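From: Ryota Hattori
To: Dremholm Residents list
Date: 7th October
Subject: Re: Hall repaint and the December supper

> Does anyone know which colour we settled on for the hall walls? And are
> we still paying for 16 tables, or has Dultberg come back with a new
> quote for the supper?

The walls are going teal-green. Tamura can have the paint here in 2 weeks, and they'll match the old trim colour if someone drops off a chip of it.

Dultberg's new quote is $90 a table, delivery included. I'd go with the large round ones in black, as the white cloths from last year will fit. 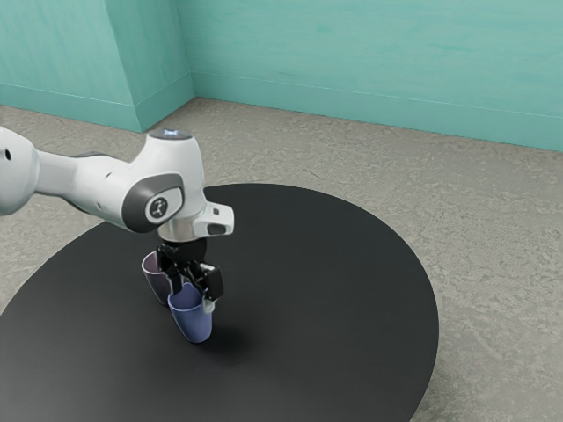 Supper bookings

Please reply to me off-list with names and any food allergies. The hall door code is still 3981 — don't post it on the noticeboard. Parking is at the Bruravia end only, and the side gate will be locked at night until the painters have finished.

Ryota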